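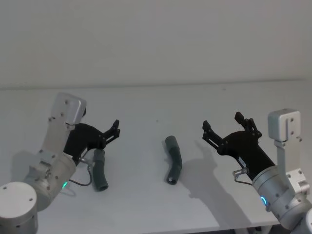

The Fullen curved hose pieces, in dark grey-green.

329 shares
25 comments

Fullen curved hose piece, sold in pairs: my review after one winter

by Judit Vörös

I wanted to write this review already in December, but I think it is not fair to judge a hose after two weeks. A hose which is new is nearly always a good hose. So I have waited until the spring and now I can say something more useful.

First, what I needed it for. We have a rainwater barrel behind the house in Sutov, and next to it a small pump that brings the water to the vegetable beds. The outlet of the pump looks in the wrong direction, directly to the wall. Until last year I had a straight garden hose there which I bent by hand, and every time it made a fold and the water came only a little. I tried to hold the bend with wire, then with a piece of wood, and neither of them was a nice solution. What I was missing was a piece which is already curved when you buy it.

In the Juhász shop they had two kinds. One was the Gestmont elbow, which is hard and has a sharp corner, and the other was the Fullen, softer and with a longer bend. I paid 4,000 forints for the pair of Fullen. The Gestmont is cheaper, but my neighbour has it and complains that it became loose from the vibration of his pump, so I decided for the softer one. I have not tried the Gestmont myself and I do not want to say that it is bad.

The surface is matte, and I like this more than I expected. Shiny hoses look dirty very quickly. The colour is something between grey and green, very quiet, and behind the barrel you hardly notice it. On the label it is called "graphite", but in my opinion there is more green in it than in graphite. If you want to match it with other black parts, please look at it in daylight before you buy.

The smell is strong. I must mention it, because in the shop the pieces were in a closed bag and I did not notice anything until I was sitting in the car. I left them for several days in the shed with the window open, and after this it was acceptable. For water which goes to tomatoes I have no worries, but I would not use them for drinking water, and the label also says that you should not.

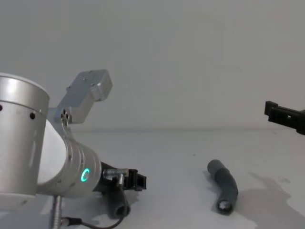

The inner diameter is 25 mm according to the label. I measured it with my father's old caliper and both pieces were correct, and the opening is properly round. With the hose pieces I had before from the market, the end was more like an egg, and you had to tighten the clamp until your fingers were hurting. The Fullen went onto the pump with some warm water and a little patience. Clamps are not included, so buy them at the same time. I forgot it and had to drive back.

How the ends are cut could be better. On one piece the cut is clean, on the other one there was a small edge of extra material inside, like a thread. I removed it with a kitchen knife in a minute. For this price I would expect that the factory does it.

You can also shorten the pieces. I cut a bit from one of them, because between my pump and the wall there is only 50 cm and the barrel stands in the way too. A sharp knife is enough, but go slowly and turn the hose while you are cutting, otherwise the end will be slanted. Mine is a little slanted. It does not leak, but I know that it is there.

Now the winter. I took one piece inside together with the pump, as the instructions say, and the other one I left on the barrel, half from laziness and half from curiosity. We had a good number of nights with frost. In spring the outside one was a bit stiffer when I pressed it, and I looked carefully along the outer side of the bend, where such things usually crack first. I found no crack. It has lost some colour on the side where the sun comes. The piece from the shed feels the same as when I bought it.

The bend has kept its form on both, and for me this was the main question. The water comes now with full strength, and I can fill the big watering can before I have finished pulling out the weeds beside it.

What I do not like: the smell, the careless cut, and that you can buy them only in pairs. Many people need just one bend, and the second one will lie in a drawer for years. I would also be glad if they made a longer version.

I would buy them again for the same purpose. For a pump with higher pressure than mine I cannot give advice, the label gives a limit and you should compare it with your own machine. If somebody has used them on a pond pump for a whole summer, please write it in the comments, my sister is asking.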